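# Keeping a suture practice pad usable

Tips from the Holroyd skills room, bench 3. Most of them work just as well for a pad at home on the kitchen table.
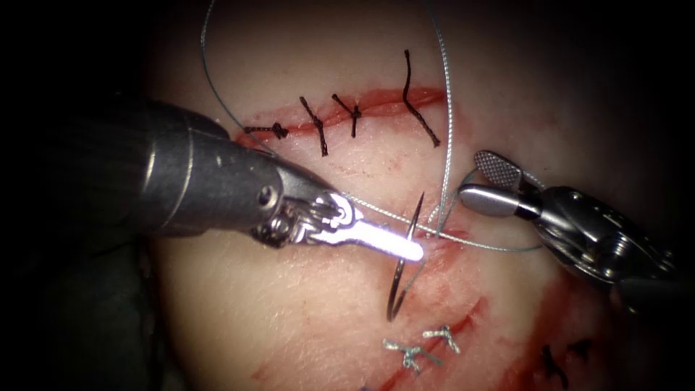
*Curved needle going through the pad, with a closed row of black braided sutures higher up.*

**Before you start**

- Wipe the pad with a damp cloth and let it dry. Dust makes thread drag.
- Put one lamp over the middle of the pad. Two lamps give double shadows and make thin thread harder to see.
- Cut the thread to 45 cm. Longer pieces loop over everything and knot themselves.

**While you work**

- Hold the needle by its body and keep the jaws off the point. A bent point tears the pad.
- Follow the curve of the needle. Pushing straight leaves a wide hole that won't close up.
- Start at one end of the pad and work down. Leave finished rows in place until the pad is full, so you can compare them.
- Pull monofilament through slowly. It keeps its coil from the packet, and a gentle stretch between the fingers takes most of that out.

**Cleaning up**

- Snip old stitches on one side of the knot and pull from the other side.
- Wash the pad in lukewarm water with a drop of dish soap. No bleach and no alcohol.
- Dust with a little cornstarch if the surface feels sticky.
- Store it flat in the Deltham drawer, away from the window. Pads left folded keep the crease.
- Needles go in the sharps tub, including broken ones.

Spare pads are on the shelf under box 2611.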